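I have been putting off the toy kitchen for most of April. It lives under the stairs in two boxes and a carrier bag with a split handle, and every time I open the cupboard something rolls out and hits me on the foot. This time it was a strawberry. So I made a pot of tea, cleared some space and decided that today was the day!

For anyone new, the toy food is for our Stay and Play mornings, which I run with So-ying Tsang in the hall behind the library. We get up to 14 children on a busy morning and they go straight for the café corner, every single time, past the train track and past the very nice wooden farm that I spent £49 of our money on. (I'm not bitter. Well, I'm a bit bitter.) The café is a low table, a till that beeps and whatever crockery and food has survived the week before.

The trouble is that we never bought it as a set. Some came from a charity shop, some from my sister-in-law Yuk-lan Yau when her two grew out of it, and a big bag came from Kwan-ho Shih, who was clearing his loft and left it on my doorstep at breakfast time with no note. So nothing matches, and I've never had a proper idea of what we've got. My plan was to get the dishes out first, then the food, then see which things went together and which were only taking up room.
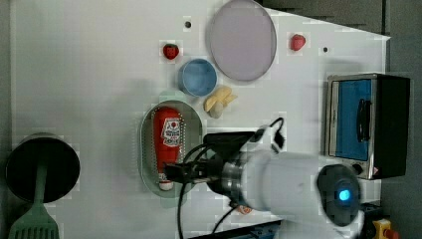
I started with the plates and bowls because they're what gets fought over. The big lavender plate is the favourite by miles. Whoever gets it is the boss of the café and the rest of them are customers, and there have been tears. I did look for a second one to keep the peace, but the only ones I could find came in a pack of 80 for school canteens, and even I don't think we need that many. The little blue bowl is nearly as popular, mostly for soup, and mostly the soup is a strawberry.

Then the ketchup. Oh, the ketchup! It goes on everything. Last term a small boy called Tsz-kin gave me a cup of tea with ketchup in it and stood there until I'd drunk the lot. I was wondering about retiring the bottle for a few weeks to see if they'd come up with something else, but So-ying says there'd be a riot and she's probably right. It stays.

I gave the whole lot a wash before putting any of it back into use. I know people who put toy food through the dishwasher, and I did try that once with a different set, and the bread came out looking like a slipper. So now it's the washing-up bowl, warm water, a drop of ordinary washing-up liquid and an old toothbrush for the fiddly bits. The strawberries need the toothbrush most, as jam seems to find its way into them. The banana with its peel open is a pain too – there are all those folds to get into – but the children love it more than any of the plain fruit, so I can't complain. Then it's all laid out on a towel overnight, and turned over in the morning if I remember. 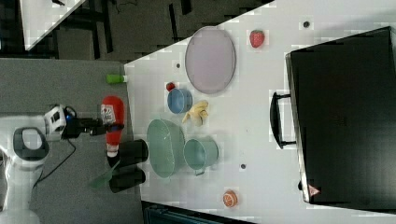

Where I got stuck was the drinks. We've a teal mug and some black cups, and I can't decide if the cups belong in the café at all. They look very grown-up. So-ying thinks they make it look like a proper coffee place, and she wants to do little menus with pictures on (flat white, hot chocolate, babyccino, that sort of thing). I'd rather have more mugs with handles, as the two-year-olds manage those better, but she's volunteered to do the laminating so I think she's won that one.

The green spatula is staying as well. It doesn't always stay with the black pan, which doesn't bother anyone, and it gets used for serving orange slices on to the big bowl and now and then for conducting.

Anyway, I've ended up with one box for crockery and one for food, both with lids that shut. The split bag has gone in the bin. I only got rid of 5 things in the end, which isn't much of a clear-out, and they were all broken: a cracked saucer, half an egg, a fork with no prongs, a jug and a pizza slice that had been chewed down to the crust.

If anybody local has a toy frying pan they don't want, or any mugs, let me or So-ying know, or just drop them off at the hall before ten. Next job is the dressing-up rail. There's a pirate hat in there that needs a very good wash.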